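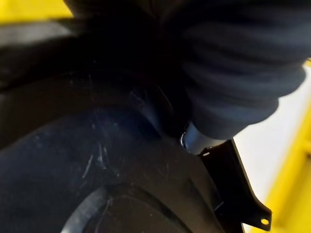
Re: Ladmont shelf demos – would you train on this?

gantry_gus
Posted 28th August

I went through all 116 episodes in the Ladmont shelf set, the one where the operator drives a two-armed robot by remote control and moves black molded parts between a bin and a yellow shelf. I'm not sold. The pitch is that anyone can teach a robot by doing the job through it. Fine. But look at the close wrist views. Black fabric, black bracket, black plastic, and the scratches are the best texture in there. If I can't find where the part ends and the hand starts, I don't see why a policy would.

I tossed 20 episodes for long pauses before the grip, so I'm left with 96. Would any of you train on that?

varghese_fan
Re: Ladmont shelf demos

You picked the worst view to complain about. The wrist stream is there for the last bit of the reach, and the policy gets the head stream too. It doesn't need a pretty outline. We train on uglier stuff than this at work and it does OK.

gantry_gus
Re: Ladmont shelf demos

"Does OK" on how many tries? And I don't think the last bit of the reach looks good either.

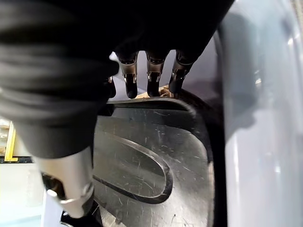 Right wrist view, fingers over the black tray with something tan by the tips.

Tell me what the operator is after there. Is it the tray or the tan thing? I've stepped through it a dozen times and I still don't know. Cardboard or foam, I couldn't say. Every demo is supposed to be an answer key, and this one has me guessing.

lowtorque
Re: Ladmont shelf demos

Have to side with Gus on this one. When I drove the Hunthorpe rig, the hard part was depth. I'd hover, wiggle, hover again, then close the hand and hope. All of that goes in the log as "expert behavior." The model learns my hovering.

varghese_fan
Re: Ladmont shelf demos

So trim the hovering. That's a cleanup job and it takes an afternoon. Go look at a head view before you write the whole set off.

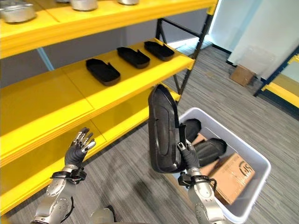 Re: Ladmont shelf demos

lowtorque
OK, that one is much better. Right hand has a sole by the lower edge, two more in the bin, three laid flat on the middle shelf. I can follow that. I'd still like to know how much of the result comes from those three being spaced so evenly. Move the shelf a few inches and try again.

gantry_gus
Re: Ladmont shelf demos

Agree it's readable. My problem is that the left hand is just open by the shelf in that one. Does the policy copy that as part of the job? With 96 episodes it might.

varghese_fan
Re: Ladmont shelf demos

It might. Mask the left arm and run it both ways. I'd bet on 16 good placements out of 20 with the head stream in.

gantry_gus
Re: Ladmont shelf demos

I'll take that bet – but I'm moving the bin between tries. Will post the numbers, good or bad.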